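Hand-held grippers change the working day at Niltach

Staff at Niltach, a home services firm with 127 people on its books, have spent part of each shift since November doing their usual jobs with a gripper in hand. The recordings are meant to teach household robots how to pick up, sort and put away ordinary things.

The program is called Flovia. Workers who sign on take the tool to a client's home, with the client's written consent, and use it for small tasks such as packing snacks into a tray, moving books or clearing a bed. Each task is done several times, with the items placed differently at each go. The firm that will train the robots, Skellodora, gets the footage once Niltach has checked it.

Despina Sârbu, who runs the rosters at Niltach, said the work had changed the shape of the day more than the amount of it. A cleaner who used to visit four homes now visits three and records at the last one. Pay for recording hours is the same as for cleaning hours, with a small allowance for the extra training.

"People thought it would be lighter work," Sârbu said. "It's slower, and your wrist knows it by the end. We had to bring in breaks we never needed for vacuuming."

Under the current rules nobody records for more than 100 minutes in a shift, and there is a rest after every seven tasks. Those limits were set after several workers reported sore thumbs in the first month. A lighter handle has been ordered but has not arrived.

Soft packaging has been the hardest part. Bags of bread and pastry slide or crumple when they are squeezed, and workers have had to learn to close the fingers more slowly than they would close their own. Hardcover books and boxes gave less trouble. Folded clothes fall somewhere in between, and the instructions for those have been rewritten twice.

Remo Brunner, who has cleaned for the company for nine years, was among the first to sign on. He said he had stopped rushing the last house of the day, which he liked, but that he missed talking with clients while he worked. Voices are not wanted on the recordings.

Staff have also asked what happens to their jobs if the robots turn out well. Niltach has told them in writing that no positions will be cut while the program runs. It has made no promise beyond that, and Sârbu said she would not give one she could not keep.

Niltach has so far sent off 228 recordings. A second group of workers starts training next month at the Bucur depot.

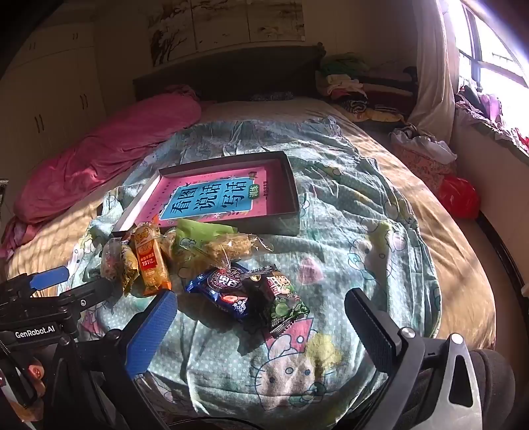
Bucur wrote in to say that the promise on jobs should be put into the staff agreement before the second group starts, and that the allowance ought to be paid for rest breaks as well.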